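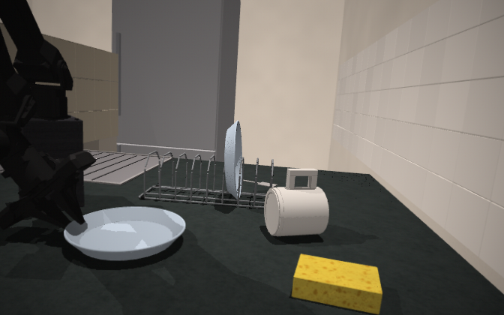 水切りかごの下の水垢について教えてください。引っ越して半年、台所の黒っぽい天板に白い輪じみがどんどん増えてきて、毎朝見るたびにため息が出ます。うちも水切りかごはワイヤーのタイプで、スポンジは黄色いのを天板にそのままポンと置く派なんですが、かごの脚のまわりとスポンジの定位置がとにかくひどいんです。前の家は白い天板だったので、同じ暮らし方でもぜんぜん気になりませんでした。

試したのは、台所用の中性洗剤、メラミンスポンジ(目立たない端っこで少しだけ)、それからクエン酸です。クエン酸は水に溶かしてキッチンペーパーで湿布して、6分置いて拭きました。濡れているあいだは「おっ、消えた!」と思うのに、乾くとうっすら戻ってきます。これって濃度が足りないんでしょうか、それとも時間? 賃貸で、天板の素材は管理会社に聞いても「たぶん人工大理石か何か」という返事で、あまり強いことはしたくないです。

あと、義母にはかごを置くのをやめたらと言われました。でも食洗機もないし、拭いてすぐしまう生活は私には無理です……。いい方法があったらよろしくお願いします。

投稿者:ゆずぽん

Dénes Gál さんの回答

こんにちは。日本の台所歴は長くないですが、水垢歴は長いです(実家が硬水の町でした)。

まず、濡れると消えて乾くと戻るのは、水垢が残っている場合と、表面が細かく荒れている場合の両方があります。爪でそっとなでてみて、ざらっとしたら水垢がまだ乗っています。つるつるなのに白いなら、荒れのほうを疑ってください。その場合クエン酸を濃くしても意味がないし、メラミンはもうやめたほうがいいです。細かい傷が増えて、黒い天板だと余計に白く見えます。

ざらっとするなら、クエン酸は続けていいと思います。ただ素材がはっきりしないのが心配です。本物の大理石など酸に弱い石だと、取り返しがつきません。管理会社にもう一度、入居時の設備表があるか聞いてみてください。型番が書いてあれば、メーカーの手入れページで酸を使えるかどうか分かります。私のときは電話だと「分かりません」でしたが、メールにしたら翌日PDFが来ました。

素材が大丈夫だと分かったら、水200mlに小さじ1、湿布は短めにして、最後にしっかり水拭きと乾拭き。クエン酸が残るとそれ自体が白く乾くので、ゆずぽんさんの「うっすら戻る」は意外とこれかもしれません。すすぎを2回にするだけで変わることもあります。塩素系の漂白剤とは絶対に一緒に使わないでくださいね。 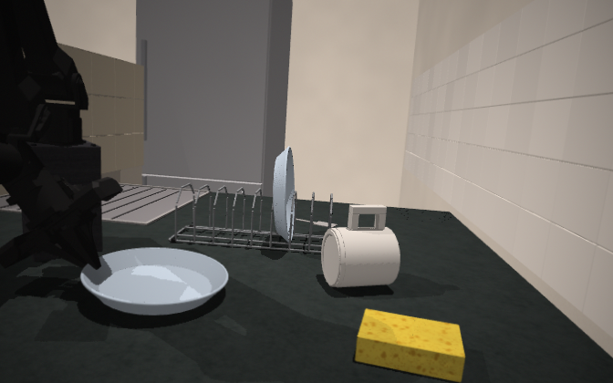

暗い色の天板に白い浅めの器。

器も洗ったあと伏せっぱなしにすると、ふちの形に丸い跡がつきます。うちの輪じみの半分は、かごじゃなくて器が犯人でした。寝る前に器をどかしてひと拭き、これだけは続いています。

もなか二号 さんの回答

かごの下に吸水マット敷けば終わりです。私は98円のを使ってます。

くろまめ さんの回答

マットは便利だけど、敷きっぱなしだと裏が湿ってぬるぬるになるので、毎日干せる人向けかなあ。私は三日で忘れました(笑)

うちも黒い天板で、結局かごの脚の下に薄いシリコンの小さいコースターをかませて、夜に食器が乾いたらかごごと持ち上げてマイクロファイバーで乾拭き、に落ち着きました。34秒で終わります(測りました)。スポンジは吸盤のホルダーに引っ越し。天板に直置きだと、どう頑張っても下に水がたまるんですよね。 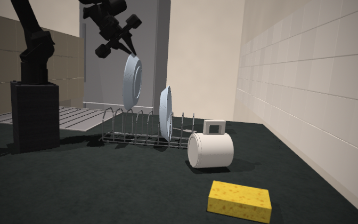 天板の上の水切りかごとマグ、スポンジ。

マグも伏せるなら、かごの中に入れちゃったほうが楽です。天板に置くとそこにまた輪っかができるので。

それと、お義母さんの言う「かごをやめる」は私も一回やりました。ふきんの洗濯が増えて一週間で戻しました。なので無理しなくていいと思います! 退去のときが心配なら、今のうちに日付入りで写真を撮っておくのがおすすめです。

ゆずぽん(投稿者)のコメント

みなさんありがとうございます! 爪でなでてみたら、かごの脚のところはざらざら、スポンジの定位置はつるつるでした。両方だったみたいです……。メラミンは封印して、管理会社にはさっきメールしました。返事が来るまでは乾拭きだけにしておきます。吸盤のホルダーは週末に見てきますね。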